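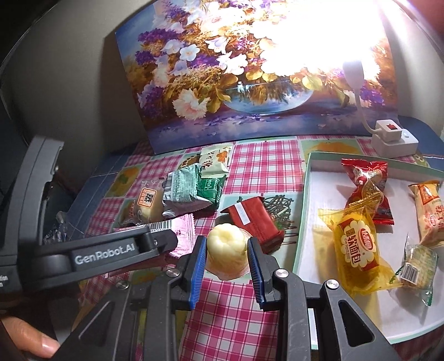 Last edited December 3, 2023

Sorting a mixed bag of wrapped snack cakes: what goes together?

Felix
I bought a big assorted bag of Chinese snacks at the Braston market and tipped it out on the kitchen table. There are soft breads (the yellow packets marked 软面包), little square cakes, round pale pastries, and some things in red wrappers I haven't opened yet. I have a white tray with a green rim and would like to keep a selection in it for visitors. Can everything share one tray, or will the pastries go stale? One of the round ones is already out on its wrapper. I can't read most of the labels.

Wilczyńska
Anything still sealed can share a tray. The wrapper does the work, so the tray is only there to keep things tidy. Put the soft breads in last, on top, where nothing heavy sits on them. They squash easily and don't spring back.

The unwrapped pastry should be eaten today or moved to a tin with a tight lid. Flaky types lose their crispness quickly in the open, and they also pick up the smell of whatever is next to them.

Check each packet before it goes in the tray. 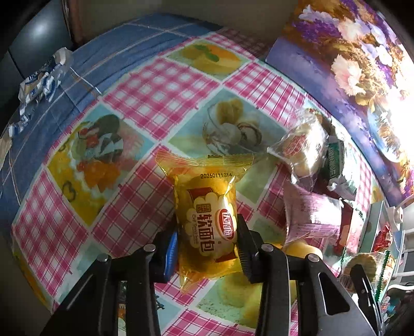 Hold it by the sides and press very lightly. A sealed soft bread packet normally has a little air in it and pushes back. If it goes flat, the seal has a leak, and that one should be eaten first or thrown out if it smells off. Look along the crimped ends too, where any code is often printed. A long string of digits may be a date with a batch or time number after it, but I wouldn't rely on it without the rest of the label. 软面包 just means "soft bread," so it won't tell you the filling. A phone translation app will do the ingredients well enough, and you should run it if any of your visitors have allergies.

flosach1103
I just keep mine in the fridge.

Wilczyńska
The fridge makes soft bread go firm. A cupboard away from the stove is better. I had a bag from last April that lasted fine that way until the printed date.

Felix
Thanks. The pastry is in a tin now and the breads are going on top.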